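Home Bench Notes Stones Tools Archive Contact

We use cookies to remember your settings. Accept Manage

3 min read

2024-02-21, bench notes, casting and setting

Good long day! Writing this up before I forget the sieve numbers, and so Sadao Kuroda can check my math when he's back at the bench.

Signet job for Brindier
Second pour came out so much better than the January one. Same tree, same button size, but I dropped the flask temp a little and left the sprue on the heavy shoulder instead of the back of the shank. Porosity is down to two pinholes, both on the inside where the stamp goes. I could have kissed it. Clipped, pickled, first pass with the barrette file, then 400 paper on the flats. The face is still a hair domed from the wax and I want it dead flat before it goes to engraving, so I'm leaving the polish alone for now.

Note for anyone picking this up: the ring is a half size under on purpose. It'll open up when I true it on the mandrel and finish the inside.

Melee from Grendeck
The parcel came in and it's lovely stuff, very even color. Invoice says 2000 stones, mixed sizes. I ran the whole lot through the sieves after lunch and got 872 in the size we need for the eternity bands, which is plenty even if we chip a few (we will chip a few). The rest are bagged by plate and in the top drawer of the safe, labels facing out. Pulled three with feathers near the girdle and put them in a separate paper to send back.

I tried the new wax sheet for picking up stones and I'm a convert. Way less static than the old one, and the stones let go when you want them to.

Graver trials
Sharpened the 120 again, this time with a longer heel, and cut test beads in a scrap of brass plate. Big difference in how it tracks through a curve! The short heel was skating on me every time I came around a corner. With the long one I can get a bright cut wall in one pass, at least in brass. Silver next, then I'll risk it on the Zisik pendant.

Lettering for that pendant is still open. The client wants block capitals on the back, plain as can be, and Sadao likes a slightly wider E than I do. I drew both versions at full size and shrank them down, and at 4 mm tall his is easier to read. Fine, he wins. R needs a straight leg, otherwise it clogs when the enamel goes in.

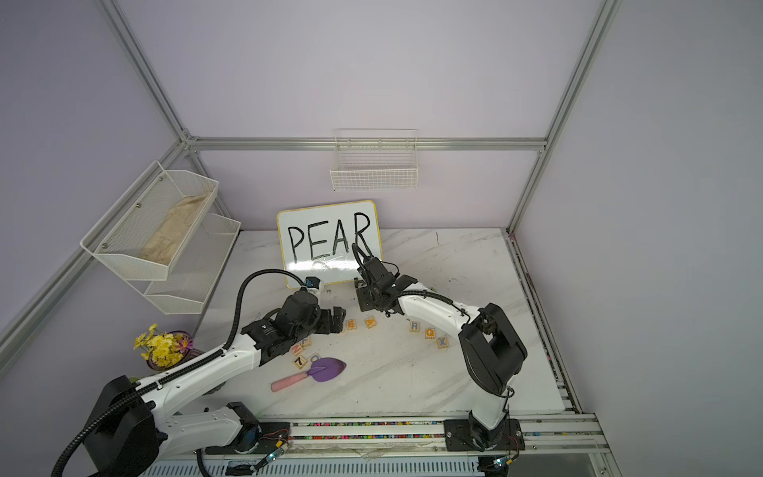

Polishing
Switched the last step to the soft muslin wheel and a fresh bar of rouge. Should have done that ages ago, the old wheel had turned to cardboard. The test shank has a glow to it now with no drag lines, even in the crook under the gallery. Used 2000 grit by hand just before the wheel and I think that's where most of the gain came from. Will try one without it to be sure.

Don't forget to wash between compounds. I found tripoli on the rouge wheel again and it was me.

To do
Flatten signet face, check with the steel rule against the light
Silver test plate with the long-heel graver
Return paper to Grendeck, with a note about the feathers
Ask Brindier if they want the stamp inside left or inside right
Order muslin wheels, 4 inch, and another sheet of that pickup wax
Honda is due for its oil change, so no delivery run until that's done
Torch hose has a stiff spot near the regulator, swap it before the next pour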